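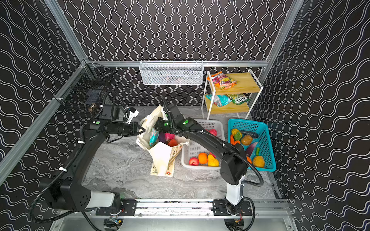
買い物用の布トートには、何から入れればいいのか。

重くて硬いものを底に置き、トマトや葉物のようにつぶれやすいものを最後に上へ載せる。袋菓子は側面に沿って立てておく。

2019年3月11日

買い物袋の中身をもう一度考える
文・編集部 暮らし班

布のトートバッグで食料品を買う人は増えたが、入れ方まで考えている人は多くない。レジの横の台で、かごに入っていた順にそのまま移す。家に着いて開けるとトマトが底にあり、じゃがいもが上に載っている。編集部でも同じことを何度もやっていた。

昨年の8月から、編集部では普段の買い物に使う袋を布に切り替え、入れ方と帰宅後の片づけ方を記録してきた。野菜と果物が中心で、そこに菓子や乾物が加わる程度の、平日の夕方の買い物である。肉や魚は保冷袋を別に使うので、今回は扱わない。

袋は口の広さで選ぶ

最初に使ったのは、編集部の棚にあった書店の景品の袋だった。縦に長く、底にまちがない。雑誌を入れるには都合がいいが、野菜を入れると中身が一か所に集まって丸くふくらむ。肩に掛けると腰に当たり、歩くたびに揺れる。

次に、雑貨店のSkastitzで売っているSisaという帆布のトートを買った。底にまちがあり、空の状態でも台に置けばだいたい立つ。布が厚いぶん袋そのものの重さがあり、台所のはかりに載せると328グラムだった。薄手のエコバッグに慣れていると重く感じる。通勤かばんに畳んで入れておくには向かない。

それでも食料品にはこちらのほうが使いやすかった。いちばんの違いは口の広さで、上から見たときに中身が全部見える。手を入れて位置を直すのも楽だ。薄い袋は片手で口を開けておかなければならず、もう片方の手だけで詰めることになる。立つ袋なら両手が空く。

口に折り返しやふたのような布が付いた袋もある。詰めるときは外側に垂らしておく。内側に入り込んだままだと、野菜を入れるたびに布を巻き込んで、せっかくの口が狭くなる。絵や文字を印刷した袋は、印刷の面を体と反対側に向けて持つと擦れにくい。体に当たる側は、夏に半年使っただけでも線が薄くなった。

底に置くもの

底には、じゃがいも、玉ねぎ、にんじん、かぼちゃ、缶詰、瓶を置く。缶と瓶は隣り合わせにしない。間に玉ねぎを挟むと音がしなくなる。

にんじんや大根のような長いものは、底に横に寝かせるか、角に立てるかで迷うところだ。編集部では、袋の底の幅より短ければ寝かせ、長ければ角に立てることにした。斜めに入れると、その下に使えない隙間ができる。

米や砂糖などの袋物も底に入れる。小さい米袋なら平らに置いて台の代わりにできる。ただし湿った野菜を直に載せると紙の袋が弱るので、紙袋入りの粉類は別の袋に分けたほうがいい。

真ん中に置くもの

なすは意外に場所を取る。へたの部分が硬く、とげが残っていることもあるので、隣のものに刺さらないよう、へたを袋の布の側に向ける。紫玉ねぎは普通の玉ねぎと同じ扱いで底に入れてかまわない。紫キャベツは半分に切ったものなら切り口を横に向けて立てる。

りんごは硬そうに見えるが、瓶の角に当たると茶色くなる。買った日にはわからず、翌々日に切ってみて気づく。缶や瓶の上に直接置かず、間に何か一段入れる。桃やすももの季節には、真ん中にも入れず上に載せている。

きゅうりとピーマンは隙間に入れる。隙間を埋めるためのものと考えると、袋全体が動かなくなる。持ち帰ったときに中で崩れるのは、量が多いときより、半端に空いているときのほうが多かった。

上に載せるもの

トマト、いちご、ぶどう、きのこ、豆腐、パン、卵。このうち豆腐と卵は平らな場所が必要になるので、真ん中の段を詰め終えたところで高さをならしておく。

トマトは口のすぐ近く、手前側に置くようにした。家に着いて最初に手に触れるので、そのまま最初に出せる。奥に入れると、上のものをどけるときに指で押してしまう。パック入りのミニトマトは、ふたが外れやすいので上下を逆にしない。ばらで買った場合は、へたを下にすると隣のトマトに傷がつきにくいという意見と、へたを上にしたほうが安定するという意見があり、編集部内で決着がついていない。短い距離ならどちらでも差は出なかった。

葉物は最後に差し込む。ほうれん草や小松菜は根元を下にして立て、葉が袋の口から出てもよい。ねぎも同じだ。肩に掛けると葉が脇に挟まるので、この日は手に提げて帰る。

菓子の袋は立てる

ポテトチップスや小袋のスナックは、軽いからと最後に上へ放り込まれやすい。すると口がふさがり、その下が見えなくなる。袋が滑って落ちることもあった。

編集部で落ち着いたやり方は、側面に沿って立てるというものだ。野菜を入れ始める前に、左右どちらかの端に差しておく。中の空気が緩衝材になり、隣の果物が布越しにぶつかるのも防げる。大きな袋は向かないが、手のひらほどの小袋なら立つ。せんべいは立てても割れることがあるので、割れて困るものは別に持つ。

重さの目安

一度の買い物の重さを量ってみると、重いと感じる日はたいてい瓶が入っていた。牛乳と油を同じ日に買うと、それだけで袋の持ち手が手に食い込む。野菜だけの日は、見た目にいっぱいでも苦にならない。

かぼちゃは切ったものでも侮れない。700グラム超の半切りを底に置いた日は、反対側に何も重いものがなく、袋がずっと傾いていた。重いものがひとつだけのときは、端に寄せず底の真ん中に置く。ふたつあるなら左右に分ける。

持ち手の長さも関係する。肩に掛けられる長さの袋を手で提げると、背の低い人では底が地面に近くなり、階段で当たる。持ち手を一度結んで短くする方法を試したが、結び目が手に当たって痛かった。

家に着いてから

帰宅後の置き場所で便利だったのは、網目のあるプラスチックのかごだ。袋の隣に置いて、常温で保存するものをそこへ移していく。編集部の台所ではHafþórssonの白いかごを使っている。深さが浅めで、底に入れた玉ねぎまで見える。同じような形のものは、近所の店では278円で売られていた。網目が細かいほうが、玉ねぎの皮が床に散らない。

移す順番は、詰めた順番の逆になる。上のトマトから出し、葉物を冷蔵庫へ入れ、真ん中の果物と野菜を分け、最後に底のじゃがいもと玉ねぎをかごに入れる。かごの中でじゃがいもの上に玉ねぎが載るのはかまわないが、長く置くなら分けたほうがいいと言われている。編集部では一週間で使い切るので分けていない。

トマトはまだ青みがあれば常温、赤くなっていれば冷蔵庫の野菜室に入れる。かごに入れる場合はほかのものと重ねない。

袋を床に直接置くかどうかは、家によって考え方が違うだろう。外で電車の床などに置いた袋なら、台所の作業台には上げず、椅子か床に置いて中身だけを出すほうが気持ちがいい。石模様の硬い作業台や床では、底に入れた瓶が布越しに当たって音を立てるので、下ろすときはゆっくり下ろす。

Leltunbergの朝市で見た詰め方

取材でLeltunbergの朝市を訪ねたとき、売り手が客の袋に直接野菜を入れていく売り場があった。かごもレジ台もなく、客は台の上に袋を置いて口を開けて待っている。注文した順に入っていくので、客のほうが順番を考えて注文する。まずじゃがいも、次に根菜、りんご、最後に葉物とベリー。常連らしい客は並んでいる間にもう頭の中で並べ終えているようで、注文が早い。

自分たちの番になって、いつもの癖で最初にいちごを頼んだ。売り手はいちごを台の端に置き、ほかのものを入れ終えるまで袋に入れなかった。結局それがいちばん上に載った。

日本のスーパーでも、店内を回る順番を少し変えるだけで同じことができる。多くの店は入口に果物と葉物があり、調味料や缶詰は奥にある。回りたい順とは逆だ。奥から回るのは混雑時には難しいので、編集部ではかごの中で場所を分けている。入口で取ったものは手前に寄せ、奥の半分を空けておき、重いものが来たらそこに置く。レジを通ったあとにまた混ざるが、何を買ったかは覚えているので詰めるのは早くなった。

洗い方としまい方

野菜の土は、袋の底の縫い目にたまる。毎回洗う必要はなく、裏返して外ではたけばだいたい落ちる。トマトやいちごの汁がついたときは、乾く前に水で湿らせた布で押さえる。こすると布目に入り込む。

帆布の袋を洗濯機で洗うと縮むことがあり、印刷も傷みやすい。Sisaは冷水で手洗いし、形を整えて逆さに干した。厚いので乾くまで丸一日かかった。横に小さなタグが縫い付けてある袋なら、そのタグに洗い方が書かれていることがあるので、洗う前に見ておく。長く使ううちに字が消えるから、買った日に読んでおくほうが確実だ。

しまうときは畳まず、玄関のフックに掛けている。畳むと次に使うときに底が立たない。今は編集部全体で布の袋が5枚あり、そのうち食料品に使うのは2枚だけ決めて、残りは本や資料を運ぶのに使っている。食料品用の袋には、底に合わせて切った厚紙を入れてみたこともある。形は保てたが、梅雨の時期に湿って曲がり、取り出した。薄いプラスチックの下敷きに替えてからは、入れたままにしている。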